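Brinden Hall kitchen and meeting room – June walk-round
Checked by F. Anghel, 7 p.m.

Exit sign over back door: PASS. Lit, and pointing the right way again.

Fire extinguisher, kitchen: PASS. Gauge in the green. Tag number 622 still attached, now with a shopping list on the back.

Smoke alarm, hallway: FAIL. Chirps every 43 seconds. I sat with it long enough to be sure.

Outlets near sink: PASS WITH COMMENT. Both trip when tested. The one on the left needs a firm word before it resets.

Stove shutoff: PASS. Label has faded to "OFF or".

Fridge temperature: PASS. Contents not inspected – there are limits.

Back steps: FAIL. Handrail held on by 2 screws and good manners. Second report.

First aid kit: FAIL. Plenty of eye patches, no bandages.

Tables cleared after snacks, trash out by closing: FAIL. Wrappers go in the can with the lid, cups too. The mice read these reports more closely than the members do.
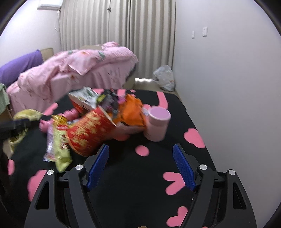 Grigore Enache: The handrail screws are in my truck and have been since the first report. I'll bring a drill before the next walk-round, and a battery for that alarm.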